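12 shares | 3 comments

Before the purchase order: a talk with the equipment planner at Ellgate

At Ellgate, the budget for the coming year is closed in February. The person who prepares the equipment part of it has done this work for 15 years, first for ovens and packing lines, and now for small robot arms that handle kitchen goods. We met in the morning, before the phones started.

My first question was about price, and the planner corrected me politely. "People ask what the arm costs. I ask what the cell costs. The arm is one line in my sheet, and my last sheet had 74 lines."

What are the other lines? Cables and cable straps, spare fingers, a table, a lamp, insurance, and the hours of the person who puts everything in its place again. The fingers are the line that managers want to delete first. "They see two small black parts and think one pair is enough for the year. I always plan for spare pairs, and I do not negotiate this." 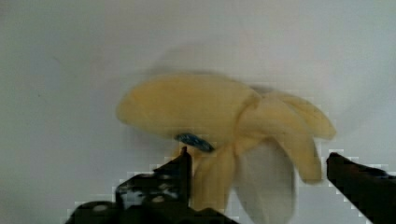

The second topic was the objects. Ellgate compared offers from Westville and Pludelell last year, and both suppliers showed their arms with cubes. The planner was not satisfied. "A cube is easy for everybody. I wanted soft shapes, thin edges, things with a handle. If the supplier does not want to try with our goods, I put the offer to the side."

The winner was Westville, although its offer was not the cheapest. The reason was the service contract — a technician must answer in 60 minutes, also in the evening. Pludelell offered the next working day.

I wanted to know how the team decides the size of a station. The planner opened a notebook and showed me a drawing with many corrections. "First we put the biggest thing on the table. Then we look at what space is left for the arm to move, and for the small things. Many buyers do it in the opposite order, and after one month they order a second table."
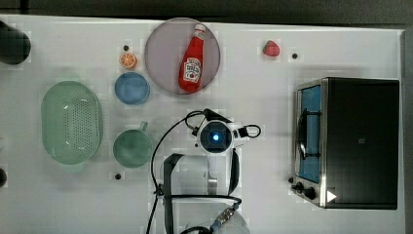
For the same reason, the planner does not sign for a station before the full set of objects is written down. The list at Ellgate is kept together with Nazarenko, a small firm that does the installation. It has 568 entries now, and each one has a replacement price.

And what about the next budget? "One more arm, maybe. I would prefer to pay for training first. An arm that waits for its operator is very expensive furniture."

3 comments | Share this article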